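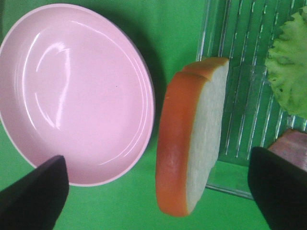 Changes to Breakfast Service in the Siliņa Dining Room

The Residence Services Office wishes to inform all residents and staff of several changes to the morning meal in the Siliņa Dining Room. The changes take effect on March 13, 2025, and apply to both serving periods.

Bread will be offered by the slice at the main counter. Residents may take up to two slices on a first visit and are welcome to return for more while service remains open. Whole loaves will no longer be placed on the tables. A review of the morning meal carried out by Natnael Chala, Dining Services Supervisor, found that much of the bread set out in this way was being discarded at the end of service. Of the 87 residents who replied to the review questionnaire, a clear majority favored service at the counter.

Pink plates are to be used for bread, pastries and other cold items. Hot dishes will continue to be served on the white plates. Residents are asked to return both kinds to the rack beside the kitchen door, with crusts and crumbs scraped into the bin provided. Plates should not be taken to the upper floors. Any plates now kept in rooms may be left at the rack at any hour, and no charge will be made for their return.

Residents who require bread made without wheat should give their names to the kitchen before the first day of the new service. These portions will be prepared at a separate station and handed over directly by a member of the kitchen staff. Toasters will remain in their present location along the window wall. Butter and jam will be moved to the main counter, and the small refrigerator formerly used for them will be transferred to the Plekon Reading Room pantry.

The office thanks the kitchen staff for their work in preparing the new arrangement. The next review of meal service is planned for August, and comments received before then will be included in the report to the Residents' Council.

Questions may be addressed to Marwa Abdel Rahman, Residence Services Office, extension 3698. Written comments may also be left in the box at the dining room entrance.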